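In praise of the boring tea

I have reached the age where I'd like my evening meal to be dull, and I'm a bit tired of being made to feel I should apologise for it.

This started when I moved to Kullimlow, where the only shop open after nine at night is the little Forsyth on the corner. It sells bread, eggs, tins, whatever veg came in that morning and not a lot else. For the first month I moaned to anyone who'd listen. Where was the miso? Where were the nine sorts of noodle? Then I stopped moaning, and a bit after that I noticed I'd stopped dreading the question of what to cook.

Because it is a dreadful question, isn't it? You come in at half past six with your coat still on and you're supposed to have an idea. My mother never had ideas. She had a rota, and if it was mince, it was mince, and we ate it and went off to watch telly. I used to think that was a sad way to live and swore I'd do better. What I did was own 96 cookery books and eat toast standing up.

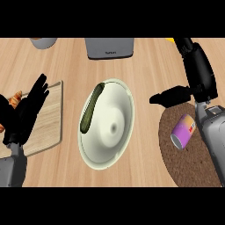

So now I have a rota too. There are 10 meals on it, written on the back of an envelope and stuck to the fridge, and when I get to the bottom I go back to the top. Egg and chips is on there. So is a lentil thing I've been making since I was a student, which has never once tasted of very much (I'm fond of it anyway). Two of them are soup, and they're really the same soup.

People get oddly cross about this. A friend told me I'd be bored stiff by April, and another sent me a subscription offer for one of those boxes, Calla I think it was, with the tiny sachets and the recipe card. I did try it! It took me an hour and every pan I own, and I had to grate something I couldn't pronounce. Lovely dinner. I never want to do it again on a work night.

I do think we've muddled up eating well with eating differently. Half the world has more or less the same supper every evening and looks forward to it. Nobody on the Reltance bus going home looks to me as though they're crying out for more decisions.

I still cook properly when there's company, and I still read the books in bed. I've given away a fair few, mind. The envelope is getting greasy and I'll have to copy it out again soon, and I might swap one of the soups for a pie.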